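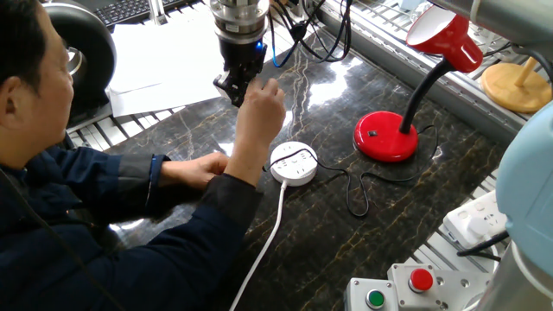
The round power strip on the marble table, with the red lamp at the right.

Review: Ralmont round power strip, white
Written by Bheki Gumede, February 2020

I bought this power strip in January from the Nirkerell web shop, order 2918. Before it I had a long, narrow one, and it always had to lie on the floor behind the table. I was tired of going on my knees each time I wanted to charge something.

The Ralmont is a disc with a raised top, and the sockets are in this raised part. It can stand in the middle of the table and you reach it from every side. I like this very much. On black marble the white colour is easy to see, maybe too easy for some people, but I got used to it after three days.

The cord is my first complaint. It leaves from one place only, so you must decide which side of the table will have it. Mine comes down over the front. I tried to turn the strip the other way, but then the cord lies between the papers – also not nice. Seven weeks would be enough for a shop to answer an email about a longer cord, I think. I still wait.

Big plugs are the second problem. My laptop charger covers part of the next socket. The plug of the red gooseneck lamp goes in without trouble, and the lamp with its switch on the base is a good partner for this strip. The lamp cord is too long and makes waves on the table, but for that I cannot blame Ralmont.

My colleague Thulani Mokoena has the square model from Saavedra. It is heavier and does not slide when you pull a plug out with one hand. With mine I have to hold the disc.

I would buy it again for a table, not for a workshop floor. Three stars from five.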